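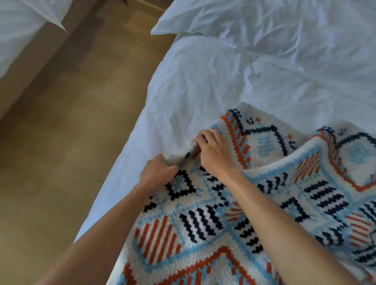 Cooking outside with clay: speaker notes
Margareta Tudose, September 10, 2009

Slide 1. Title
Good evening and thank you for coming. Wait for the people at the back to sit. My talk is on cooking under a clay bell in the garden. I will speak for forty minutes, and after this we can have questions. If I speak too fast, please raise a hand. I do this when I am nervous.

Slide 2. What I mean by a clay bell
It is a heavy lid made of clay, with a handle on the top. You make a fire on a flat stone floor, you move the fire to the side, you put the bread or the meat on the hot floor, and you cover it with the bell. Then the embers go on top and against the sides. The food gets heat from below and from above at the same time.
In the village of Buzatu, where my mother was born, every house had one. They called it simply "the lid". In other countries there are similar lids made of iron. I have cooked with iron too and I will compare them later.

Slide 3. Why I started again
I bought a gas grill when I moved to this country. It was a good grill, and I have nothing bad to say about it. But I could not make bread on it. I tried with a pizza stone and the bottom burned before the top had any colour.
Tell the story of the first loaf in June. Keep it short. The loaf was black on one side, and we ate the other side with butter.

Slide 4. The two lids I use
The first is the Vuvuris. It is made by hand, the wall is thick, and it takes a long time to become hot. When it is hot, it stays hot. I use it for bread and for lamb.
The second is the Narotent, which is thinner and lighter. I can lift it with one hand and a hook. It is better for fish, peppers, flat breads, everything that is ready quickly.
If somebody asks which one to buy first, my answer is the lighter one. The heavy one needs a strong back. Mine weighs more than I like to lift after a glass of wine.

Slide 5. The floor
Many beginners spend all their money on the lid and then they put it on the grass or on thin paving. Thin paving can crack, and some stones can break with force when they have water inside. I use fire bricks laid flat on a bed of sand. No mortar. When one brick is damaged, I take it out and put another one.
My floor has 54 bricks. This is larger than necessary, but I want space at the side for keeping the fire. (Show the drawing. Point at the fire side and the cooking side.)

Slide 6. First heating of a new lid
This part is important, so speak slowly.
A new lid has water in the clay, even when it feels dry to the hand. Put it upside down in a warm place for some days. Then make a very small fire with thin sticks and keep the lid near it, not over it. The next day make the fire a little bigger. I do this for 5 days before I cook anything.
I broke one lid because I was impatient. It made a sound like a plate falling in another room. Pass round the broken piece, and tell people to be careful with the edge.

Slide 7. Wood
Beech, oak, fruit wood if you have a friend with an orchard. Apple is very nice with pork. No painted wood, no pallets, no wood from old furniture.
Charcoal is possible. The briquettes from Brornex burn evenly and I use them when it is windy, but they leave a lot of ash, and the ash on top of the lid stops the heat. You must brush it away before you add new ones.

Slide 8. How to know the heat
I do not use a thermometer under the lid. I throw a pinch of flour on the floor. If it turns brown slowly while I count to ten, the floor is ready for bread. If it turns black at once, I wait. If it stays white, I put the embers back.
Somebody always asks about degrees. I can give only a wide answer, and every floor is different. Better to bake three bad loaves and learn your own floor.

Slide 9. Bread, step by step
Sweep the floor with a damp brush.
Put cabbage leaves under the dough, with the thick rib cut flat. My grandmother did so and the bread comes away clean.
Close the lid and put ash around the bottom, to keep in the steam.
Embers on top. Do not look for the first half an hour!
After this, lift one side a little and look at the colour. When you knock on the bottom of the loaf it should sound hollow.

Slide 10. Lamb with potatoes
For the lamb I use a low round pan. Potatoes at the bottom, onions, the meat on top with the fat side up, salt, a little water. I turn the meat one time only. It needs 2 hours, sometimes more if the day is cold.
Here I can say something about rosemary, but only if there is time. Last year I spoke too long about rosemary.

Slide 11. Iron or clay
Iron becomes hot fast, does not break when it falls, and can travel in a car. Clay gives a softer heat and the crust is thinner and more crisp. For camping I take iron. At home I prefer clay.
A good iron lid can be rusty and still be saved. A cracked clay lid can be tied with wire and used for some time, but I would not stand near it.

Slide 12. Safety
Long gloves made of leather. A bucket of water near, but never pour water on the lid. Children on the other side of the table. Ash stays hot until the next day, so it goes into a metal bucket with a cover, away from the shed.

Slide 13. Questions I usually get
Can I use it on a balcony? No.
Can it stay outside in winter? Keep it dry and off the ground. Frost breaks wet clay.
Does the food taste of smoke? Less than you expect, because the smoke stays outside the lid.
Can I make a cake? Yes, a simple one. Use a tin and fewer embers on top.

Slide 14. End
Thank them. The recipe sheets are on the table near the door. There is bread to taste, baked this morning, and salt and oil next to it. Ask for the broken piece of lid back.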